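Field Robotics, Week 9: The Stop That Came Late
November 6, 2024

OK, so last week I promised you a failure, and I've got a good one. You've read the Cuvura log already (if you haven't, read it tonight, it's short). The rover was driving a straight line over open dirt at our Weltia site, the stop command went out, and it kept rolling for 2 full seconds. At that speed it's a long way!

My first guess was the radio. Wrong. The radio log is clean. What choked was the Brenen node, the one that decides what counts as an obstacle. Look at the sky before you look at the ground.

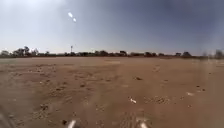
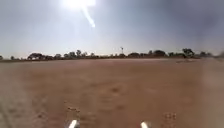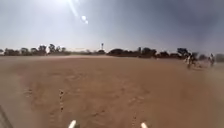
All three from the front camera, Weltia dirt field.

Brenen sets one exposure for everything, so a low-contrast field with glare in it gives you a flood of false detections. We counted 400 in the queue when the stop arrived, and the stop sat in the same queue, behind every one of them. Yes, I signed off on that design. I was in a hurry in September and it passed the indoor tests just fine.

The fix came in two parts. Stop messages now skip the queue and go straight to the motor controller, and the detector drops anything older than 100 milliseconds. We also set a keep-out distance of 20 meters for people and anything else that moves, and that one stays even if the software is perfect.

For lab: open the Fan simulator, load the late-stop run, and find the first message that should have been thrown away. Write down its timestamp and bring it with you. Bring a hat too, we're going outside.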